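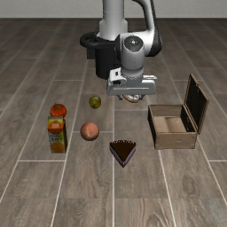
How long should bagels sit in the fridge before you boil them?

Overnight is the sweet spot for most home bakers, and if your fridge runs cold you can push it to a second night without hurting anything.

Odmont Home Bakers > Boiled and Baked > Overnight bagels, share your method

crustylou
Posting the question and answer from the sticky up top so we have somewhere to argue over it, haha. I've been making bagels every weekend since spring and I am completely hooked! My batch is 3 cups of bread flour, a bit over a cup of water, yeast, salt, and a big spoonful of barley malt syrup. I knead until my arms complain, shape right away, and put the tray in the fridge under a damp towel. Next morning they go straight from the fridge into the pot.

The crust is so much better than my same-day ones. Tiny blisters all over, and that chew where you have to pull a little. What's everybody else doing?

pot_of_malt
Love this thread already. I do nearly the same but I let the dough rest in one piece for half an hour before shaping. It stops fighting you! If I shape right after kneading, the ropes spring back and I end up with fat little buns with a dimple where the hole should be.

Also, swap the damp towel for an oiled tray cover or a big plastic bag. My towel dried out by morning and the tops had a skin on them like old paint.

seedsideup
Seconding the bag. I use the big clear ones from Lo, the kitchen shop on the hill. They fit a half sheet with room for the dough to puff up and you can rinse and reuse them forever.

Now for my disagreement: I don't think two nights is fine. I've done it three times and the bagels came out flat and kind of sour, with big bubbles under the crust. One night, then boil. That's my hill.

crustylou
Interesting! How much yeast are you using? I've gone two nights with no trouble but I use a tiny amount, barely half a teaspoon.

seedsideup
A full packet. My grandmother's card says a packet so a packet goes in.

pot_of_malt
Well there you go. A full packet in a 3 cup batch is a rocket. It'll be over the hill by the second morning no matter how cold the fridge is. Try half a teaspoon once and see if you still feel the same way.

seedsideup
I'll try it but I'm not telling the card.

nineoclockrye
Can I ask a beginner thing? How do you know they're ready to boil? Mine sank to the bottom of the pot and stayed there and I sort of panicked and fished them out with a fork.

crustylou
Float test! Fill a bowl with cool water and drop one bagel in. If it floats within a few seconds, the whole tray is ready. If it sinks, pat it dry, put it back, and leave the tray on the counter for a while before you test again. On a chilly morning mine need close to an hour. In July they were ready the second I opened the fridge.

Sunk ones aren't ruined, by the way. Plenty of mine have gone down and come back up halfway through the boil and they ate just fine, only a little denser.

doughnut_disturb
I'm going to be the grump here. I skip the fridge altogether. Mix at 7 am, shape at 8:30, boil at 9:15, eat by 10. My kids can't tell the difference and neither can I once there's cream cheese on it. All this overnight business is nice if you like planning, but please don't scare new people into thinking they have to.

crustylou
Not grumpy at all, and a hot same-day bagel beats a store one any day of the year. I do taste a difference though! Toast one of each with only butter and see. The cold one has a sort of nutty, almost beery thing going on.

doughnut_disturb
I'll do the butter test. If I lose I'll come back and say so.

saltcellar_sam
Can we talk about the water? I see people putting baking soda in the pot, or malt, or honey, or brown sugar, or all of it. I tried a side by side. Plain water gave me a pale, matte crust. Malt in the water gave me shine and a really good smell in the kitchen. Baking soda made them brown faster, but I overdid it and got a pretzel flavor I didn't want.

Where I landed is malt syrup only, enough to make the water look like weak tea. Thirty seconds a side if you like them soft, a full minute if you like to chew.

pot_of_malt
Weak tea is exactly how I describe it too!! I go a minute a side, always. Thirty seconds is a roll with a hole in it. (I will accept angry replies.)

seedsideup
Angry reply: thirty seconds a side, and mine are bagels. A minute a side makes my jaw click.

nineoclockrye
What oven temperature is everyone using? My recipe just says hot.

saltcellar_sam
450 F for me, on the middle rack, turning the tray once. If your oven has a mean hot spot like mine, turn it twice.

crustylou
Same, 450. I also put a second empty tray under the first so the bottoms don't scorch. The malt on the outside burns quickly, especially on dark pans.

Oh, and parchment! Dust it with cornmeal or semolina. Wet bagels on bare parchment will glue themselves down and you'll be eating paper. I've been there.

budgetbialy
Chiming in about flour, because I ended up spending a silly amount on this hobby. The high-gluten flour from Nodow is wonderful, great big chew, but the shipping on it was more than the flour. Regular bread flour from the grocery store gets you most of the way. All-purpose works too if you hold back a splash of water, you just get a softer bagel. My neighbor prefers those!

doughnut_disturb
Finally, a sensible person.

pot_of_malt
I'm with you on bread flour but I can't go along with all-purpose. Mine slumped in the pot and looked like wet socks.

budgetbialy
Did you hold back the water? The dough should feel stiff, almost too stiff, like you made a mistake. If it feels like pizza dough it's too wet for this.

pot_of_malt
I did not hold back the water.

nineoclockrye
Okay I made them!! Half a teaspoon of yeast, one night in a bag, float test passed on the second try, malt in the pot, 45 seconds a side so nobody here gets mad at me. They're lopsided and one of the holes closed up, but the crust has BLISTERS. I ate two standing up at the counter.

One question, how do you get the toppings to stay on? Most of my sesame seeds are on the floor.

crustylou
YAY! So happy for you! Blisters on your first go, that's fantastic.

For seeds, put them in a shallow bowl and press the bagel face down in them as soon as it comes out of the water, while it's still tacky. If it's had time to dry, brush on a little egg white first. For onion, soak the dried flakes in warm water for a few minutes and squeeze them out, otherwise they turn black and bitter in the oven.

seedsideup
Both sides. Seeds on both sides. Wait until they stop dripping, dunk, flip, dunk.

saltcellar_sam
Both sides is a waste, half of them toast onto the pan and burn.

seedsideup
Soaked wooden board under the first few minutes, then flip them over onto the tray. No burned seeds. It's how the old bakery out in Budetberg did it and theirs were the best I've ever had.

saltcellar_sam
Hm. I have a cedar board I never use. Is cedar okay or will they taste like a closet?

seedsideup
I wrap mine in wet cotton so the wood never touches the dough. Make sure it's plain untreated wood.

doughnut_disturb
Back with my butter test. I made one tray each way, toasted them, butter only. The overnight one was better. I still think 10 am on the same day is a perfectly good time to eat a bagel, and that's what I'll be doing when I forget to plan, but yes, it was better. The kids still didn't notice.

crustylou
You're a good sport! Did you get the nutty flavor?

doughnut_disturb
More like malted milk balls. But I see what you mean.

budgetbialy
Does anyone freeze theirs? I want to do a double batch.

pot_of_malt
All the time. Cool them completely, slice, then bag them with the air squeezed out. They go from freezer to toaster with no thawing. Slice BEFORE you freeze, I bent a bread knife learning that.

seedsideup
Report on the half teaspoon of yeast. Two nights in the fridge, no big bubbles, not flat. The card stays in the drawer for now. Still thirty seconds a side.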